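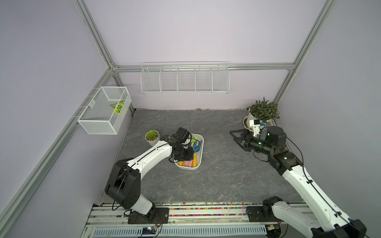
Section 4. Mounting the arms and first power-up

Gromurus two-arm bench cell, shop copy. Last edit February 3, 2022, Tegan Hollis. Sections 1 to 3 (frame, walls, floor) need to be done first. If the rails still wiggle go back and fix that.

You need
Both arms, both mounting plates, the bag of T-nuts, hex keys, tape measure, blue tape, laptop with the Mudgway software on it. Second person for steps 3 and 4. Arm is awkward more than heavy.

4.1 Plates

1. Slide the T-nuts into the front rail. Do all of them now, you can't sneak one in later without pulling the end cap.
2. Set the plates 832 mm apart, center to center. Measure from the plate centers, not the edges. Lindsay did edges the first time and we redid the whole thing.
3. Bolts finger tight, both plates. Check that they sit flat on the rail. Then go round twice with the hex key.

Note: black plates only. The silver ones in the drawer are from the old Workel kit, holes dont line up.

4.2 Arms

1. Left arm first. One person holds it upright, the other gets all the base bolts started before tightening any.
2. Same for the right.
3. Run the cable along the white link and leave slack at every joint. Fold the arm all the way in, then stretch it all the way out, by hand, power off. Cable goes tight anywhere = redo it.
4. Bolt on the gripper. Open and close the jaws with your fingers. Should move smooth, no grit.

CAUTION: Beads get into everything. Keep them out of the shoulder joint and off the rail slots. Vacuum the gap at the front rail before you take a plate off, or they go down onto the boards.

4.3 Boards and wiring

1. Controller boards go down low at the front, one by each base. Loop the extra cable next to the board, loose loop, no zip tie yet.
2. Keep the vent panel clear. Don't stand a board against it.
3. Plug in data, then power. Never the other way.

4.4 Power-up

1. Both arms folded, hands out, nobody leaning over the front rail.
2. Switch on. Wait for the lights on the arm.
3. In Mudgway open Setup, pick the left arm, hit Home. It moves slow. Then the right.
4. Set max speed to 100 for both. Leave it there until you've finished section 5.
5. Set reach limit to 588 mm for both. Stops the elbow finding the back wall.

CAUTION: The reach limit does not know about the wire baskets or the plants. Jog each arm by hand control past anything you've hung or set down before you run a saved move.

4.5 Tray check

1. Tray on the floor of the cell, mixed toys in it. Mark the corners with blue tape so it goes back in the same place.
2. Park the other arm well clear with the jaws open.
3. Jog the working arm over the tray and come down slow from the side. Stop when the fingertips are below the rim.
4. Save that as TRAY_LOW. Back up to clear height, save as TRAY_HIGH.
5. Run HIGH to LOW to HIGH three times. If the fingers touch the tray bottom, raise LOW by 3 mm and run it again.
6. Repeat with the other arm, seperate names.

If it faults on the way down, hit Stop, power off, fold the arm by hand, home it again. Same fault twice, write it in the Gutlow notebook by the door with the joint number and leave the cell off.

Next: section 5, teaching a pick.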